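The Shoes Are the Hard Part

My sister-in-law wants a robot for the front hall. She doesn't want it to cook or fold or look after anyone. She wants it to put the shoes away, so that when she gets home from the late shift at Stollusgate she doesn't go over on her ankle in the dark. She asked me whether she could buy one yet, and I said no, and she asked why not, when they can do backflips. I have been trying to give her a decent answer since May.

The short version is that a backflip is one thing done many times, and a front hall is never the same twice. Shoes come off in whatever order people come in. Some are heavy, some flop over, and one is usually under the radiator. Putting them away means knowing that two of them belong together, finding the second one, turning both the right way round and setting them down without knocking the neighbours off the shelf. A five-year-old can do it, though admittedly not when asked.

Slides are a kind case, as footwear goes. They have no laces and they hold their shape. Even so, look at what has to be decided before a hand closes on anything: which one, from which side, how hard, and where it's going. 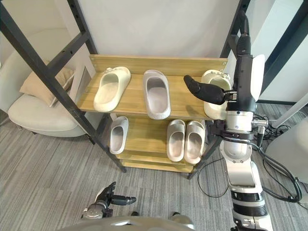 Kimie Shibata wrote in to say I have this backwards. In her view the hall is a solved problem and people are too proud to admit it: buy a bench with a lid, throw everything in, and no machine is needed. She has done this for years in a house with 4 children and has never once wanted a robot, though she would take one that cleaned the oven.

I take the point about the bench. Plenty of chores can be designed away, and that is generally cheaper than automating them. My dishwasher doesn't wash dishes the way I do, and it's better for it. But the bench with a lid is also how you end up digging for a left boot at ten to eight, so the work hasn't gone anywhere. It has moved to the morning.

The second half of the argument is about the shop floor, where people assume the robots won years ago. They did, in places where the part arrives at the same spot, facing the same way, all day. I spent three years in the office at Jokthorpe, a furniture refurbisher, and very little arrived there facing any way in particular. We took in used office chairs by the truckload. One load had 249 chairs on it, and there were 58 different kinds of tilt mechanism in the lot. Leena Keskinen ran the bench. She could put her hand under a seat she'd never seen, find the lever and have the column moving while she talked to you about her tomatoes.

Ask a machine to do that and you find out how much of the job is in the awkward places. Most of what matters on an office chair is underneath, where it's black on black. The lever, the column and the housing all crowd into the same small space, and anything big enough to be strong is nearly too big to get in.

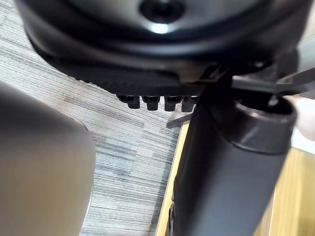 Yae Takeda

I should say I'm not an engineer. I did payroll. But I watched that bench for long enough to know what we paid for, and it wasn't strength. It was the fact that Leena could tell by feel when a fitting was about to give and when it was about to snap, and would stop in time. A camera close to the fingers helps a good deal with the first problem, finding the thing. It does less for the second, which is colour-blind work done through the fingertips, often with the part hidden by the hand that's holding it.

The firms know this, and the sensible ones say so. The less sensible ones put out a video with music on it and speed it up. If I could bring in one rule, it would be that every clip of a robot doing a chore has to run at normal speed, with the failed tries left in. We'd all be less impressed and a lot better informed, and my sister-in-law would stop sending them to me at midnight. 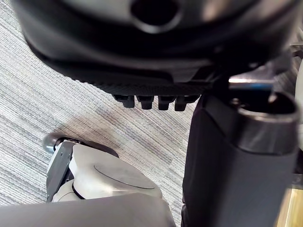
I don't think the slow pace is a reason to sneer. Slow is fine for a good many jobs. If a machine took an hour over the shoes while the house was asleep, that hour would cost nobody anything, provided it didn't trip someone on the way to the loo. The shop floor is less forgiving, as the truck has to go back out. There I'd want to see it handle a chair it hadn't met before, then the next one, with no one standing beside it ready to step in.

So my answer to her is still no, not yet, and don't put money aside for it this year. She has bought a boot tray in the meantime. It's already full.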